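Teaching by Demonstration: The Questions We Keep Getting
By Octavio Paucar | July

Does collecting demonstrations mean the robot is learning while you work?

No. While somebody is guiding the arm, the arm learns nothing. It records. Training comes later, on another machine, and plenty of what got recorded should be thrown out first. If a vendor tells you the robot "picks it up as you go," ask them what happens when you unplug the network cable.

How many examples do I need for one task?

The Brellier brochure says 100. I have no idea where that came from. We did 162 for a simple bowl task and the resulting policy was fine on the left half of the table and hopeless on the right. We had recorded very few starts on the right. Count your starting positions before you count your episodes.

Isn't more data always better?

People with storage to sell think so. Over 100 near-copies of the same reach will teach the same reach. I'd take a smaller set with the bowl moved between takes, and with the approach coming in from more than one side.

What does the wrist camera add?

It gives you the fingertips and the rim of whatever you're going after, up close, and that's the part an overhead camera tends to lose behind the arm. It also gives you a lot of arm. Big parts of the view never change, and the rest swings around with every turn of the wrist.

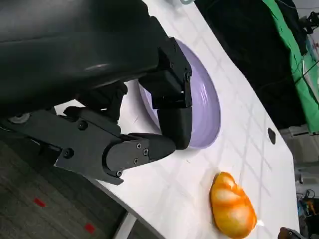

It will also record whatever is behind the table. Curtains, carpet, cables, all of it goes into training unless you crop or mask. A model can latch onto a bright bit of background and do very well until you change rooms. I've yet to see a sales demo that changed rooms.

Should I keep the failed attempts?

Keep them, label them, and leave them out of the first training run. A miss followed by a clean recovery is worth having. A miss followed by an operator sighing and hitting reset is not.

Can two operators share one dataset?

Yes, but write down who did what. Panagiotis Stoyanova goes in fast and corrects late. I creep. Mix the 2 styles without a label and you may get an arm that hesitates halfway, which the Iltonau manual calls "smoothing."

Do I need Gravow to manage all this?

You need folders, dates and someone willing to watch the recordings. Gravow makes a nice viewer. It won't tell you your data is bad.

Filed under: Robot Learning, Data Collection, Buyer Beware

3 comments

gripfail: We had the background problem. Moved the table to the other wall and the success rate fell off a cliff. Still arguing about whose fault it was.

Marta K.: Does the starting position advice hold if you randomize in simulation first?

Octavio Paucar: Marta, it helps a little. I'd still move the real bowl.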